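From Night Classes to a Software Career: A Conversation With Padmavathi Bhat

Dec 4, 2023

Padmavathi Bhat did not own a computer when she signed up for her first programming class at Tavness Community College. She wrote her homework in a notebook and typed it in at the library before the building closed. She is now a senior developer at Ondley, a company that makes scheduling software for hospitals and clinics, and in April she came back to Tavness to speak to students in the two-year computing program.

We talked with her again this fall about changing careers, finding a first job and what she would do differently.

Bhat worked in the billing office of a dental practice before she went back to school. Part of her job was copying patient information from one program into another by hand.

"I did that for seven years," she said. "One day a temp showed me how to write a macro in the spreadsheet, and it cut my morning in half. I went home and looked up what else you could do with that."

She enrolled in the evening section of Introduction to Programming and kept her day job. The class met twice a week, and she nearly dropped it in the second month.

"I could follow the lecture, but then I would sit down with a blank file and have no idea how to start. I thought everybody else knew. Then we did group work and I saw that they were stuck in the same places." 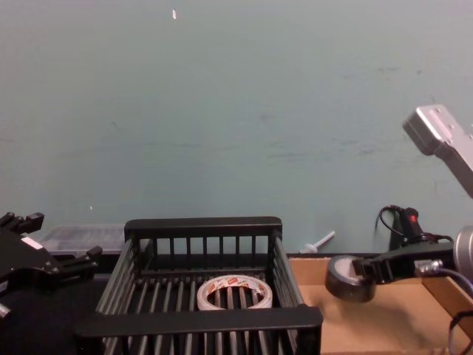
Her instructor, Elango Gounder, told her to stop reading ahead and write small programs instead. She wrote one that sorted her grocery receipts and one that kept track of library due dates. Neither was very good, she said, but both of them ran.

Bhat finished her associate degree in three years and transferred to a state university, where she completed a bachelor's degree in information systems. The first course she took there was data structures. She called it the hardest class of her life and also the one she uses most at work.

The job search was slow. Bhat kept a list of every application, and by the time she signed an offer the list had more than 200 lines on it. Most companies did not write back. She had 6 interviews.

"I was bad at the first two," she said. "They asked me to talk through a problem out loud, and I went quiet, because that is how I think. So I started practicing with a friend on the phone. I would explain my code to her and she would interrupt me."

The friend was Meenakshi Shukla, and the two of them still trade code over the phone when one of them is stuck. Shukla also pushed her to put her student project online. The project, called Flillov, matched people who needed a ride to campus with people driving the same route. It had 725 registered users at its peak, nearly all of them Tavness students.

"That came up in every interview after I added it," Bhat said. "They wanted to know what broke. A lot of things broke. The first week, it sent everyone the same ride."

At Ondley she started on the support team, fixing bugs that customers reported. She moved to the product team after a year and a half. Her current work is on the part of the software that handles shift changes, where a nurse can offer a shift and another can pick it up.

She spends less of the day writing code than she expected. A typical morning is reading other people's changes and answering questions about them. She tries to keep afternoons clear.

Asked what the Tavness program could have done better, Bhat said she wished it had taught version control in the first semester. She learned it on her own, from videos, the weekend before her first group project was due.

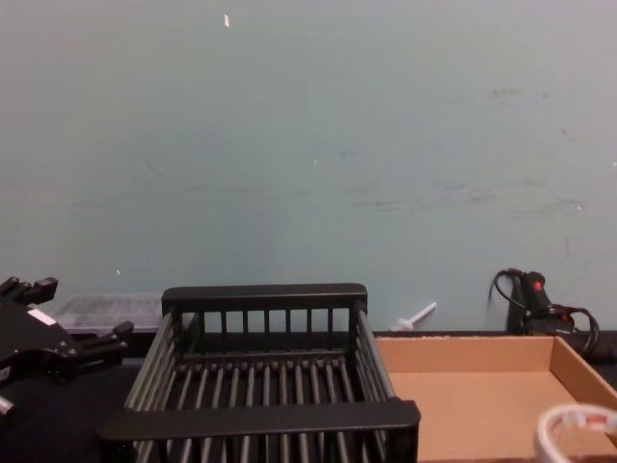
Jayanthi Pisharody agreed about version control and said it is now covered in the third week of the introductory course, with one graded assignment. Testing is still left until the second year, Pisharody added, and that may change when the course list is next revised.

Bhat's advice to students who work full time is to take one class at a time if they can afford the wait, and to use office hours even when they have no question ready.

"I used to sit in the hallway and do my homework there," she said. "If I got stuck, the door was open."

She is now mentoring a new hire at Ondley, Eylül Soylu, who also came from a community college. They meet for half an hour a week and mostly go over code reviews.

Bhat plans to visit Tavness again next spring.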